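3장. 내부 청소 및 부품 교체 준비

이 장에서는 사무용 데스크톱 본체를 열어 먼지를 제거하고 메모리를 교체하기 전까지의 준비 과정을 설명합니다. Fornow 자산 관리 프로그램의 설치는 4장을 참조하십시오.

3.1 시작하기 전에

준비물은 다음과 같습니다.
십자드라이버(중간 크기)
압축 공기 캔
정전기 방지 손목띠
보풀이 없는 마른 천
나사를 담을 작은 접시

주의: 전원 케이블이 연결된 상태에서 덮개를 열지 마십시오. 전원 공급 장치는 어떤 경우에도 분해하지 마십시오.

3.2 본체 열기

1. 작업 중인 파일을 저장하고 시스템을 종료합니다.
2. 전원 케이블을 뽑은 다음 모니터, 키보드, 네트워크 케이블을 분리합니다.
3. 전원 단추를 5초 동안 눌러 남은 전기를 방전시킵니다.
4. 본체를 평평한 작업대에 눕힙니다. 덮개가 있는 면이 위를 향해야 합니다.
5. 뒷면의 고정 나사를 풀거나 걸쇠를 당긴 후 측면 덮개를 뒤쪽으로 밀어 들어 올립니다.
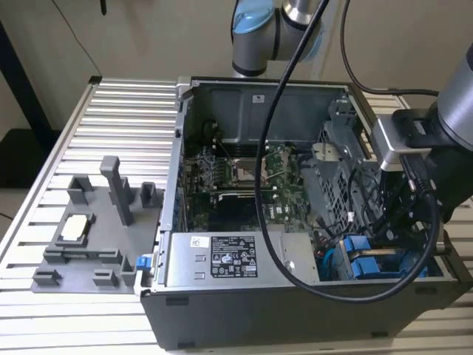

그림 3-1. 측면 덮개를 분리하고 눕혀 놓은 본체

참고: 덮개를 여는 방식은 모델마다 다릅니다. 나사가 보이지 않으면 제조사 설명서에서 걸쇠의 위치를 확인하십시오. 덮개가 잘 밀리지 않을 때 드라이버를 틈에 끼워 벌리면 테두리가 휘어 다시 닫히지 않을 수 있습니다.

3.3 먼지 제거

1. 손목띠를 착용하고 집게를 도장되지 않은 금속 부분에 물립니다.
2. 압축 공기 캔을 똑바로 세워 들고 짧게 끊어 분사합니다. 캔을 기울이면 액체가 나올 수 있습니다.
3. 냉각팬이 있으면 날개를 손가락으로 가볍게 잡고 분사합니다. 팬이 빠르게 돌면 베어링이 손상됩니다.
4. 흡기구와 배기구에 쌓인 먼지는 안쪽에서 바깥쪽으로 불어 냅니다.
5. 케이스 바닥에 떨어진 먼지를 마른 천으로 닦아 냅니다.

주의: 가정용 진공청소기를 기판에 직접 대지 마십시오. 물이나 세정제도 사용하지 않습니다.
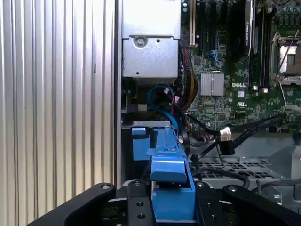 청소가 끝나면 케이블이 모두 제자리에 꽂혀 있는지 손으로 살짝 눌러 확인합니다. 헐거운 케이블은 커넥터의 몸통을 잡고 다시 꽂으십시오. 전선을 잡아당기면 안 됩니다.

3.4 메모리 교체 준비

1. 자산 대장에서 해당 본체에 맞는 메모리 규격을 확인합니다.
2. 교체할 메모리의 품번을 작업 기록지에 적습니다.
3. 슬롯 양쪽의 고정 걸쇠가 움직이는지 확인합니다. 걸쇠가 한쪽에만 있는 슬롯도 있습니다.
4. 새 메모리는 장착 직전까지 정전기 방지 봉투에 보관합니다.

장착 순서는 5장에서 다룹니다. 작업을 중단할 경우에는 덮개를 닫고 본체에 '점검 중' 표를 붙여 두십시오.

문의: Vandthorpe 전산지원실, 내선 327 (담당 Liya Admasu)
개정일: 2023년 6월 22일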